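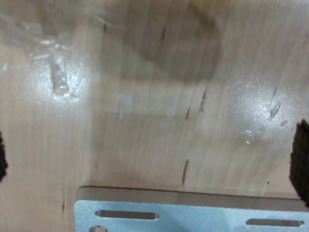
4. Clear the work surface

4.1 Take any leftover plastic film off the wood and throw it out. Clear film is very good at hiding cage nuts, and the screw you are missing will be under it.

4.2 Wipe the surface with a dry cloth. Small dark marks in the grain are fine and will outlive us all. Do not sand them. (Miłosz Nowicki sanded one in May. We now have a pale patch instead.)

4.3 Keep the lamp off to one side. Glare on light wood makes a washer invisible from any angle a person can comfortably hold.

CAUTION: Do not cut packaging open directly on the wood. Use the floor paper.

5. Check the rack before cabling

5.1 Confirm that both perforated uprights are tight. If the rack rocks, go back to section 2 and do the part you skipped.

5.2 Seat the switch with its ports facing you. Rack ears go on the front. The Gadodberg office has a switch mounted the other way and reaches it with a mirror.

5.3 Leave the top of the switch clear. It is flat, nearly black and shiny, and it looks like a shelf. It is a lid.

NOTE: Label both ends of every cable before it goes near a port. "I'll remember" covers about 3 cables. The Brelldale rack has 47. 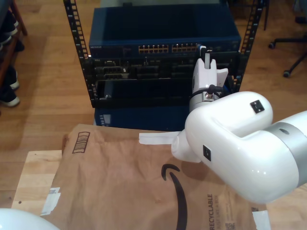
6. Connect the cables

6.1 Hold the plug by its body and line it up with the port.

6.2 Push straight in until it clicks. If it does not click, turn it over and tell no one.

6.3 Tug gently. A plug that comes out was never in.

6.4 Write the port number on the log sheet and send it to Akua Alhassan, who will ask for it anyway.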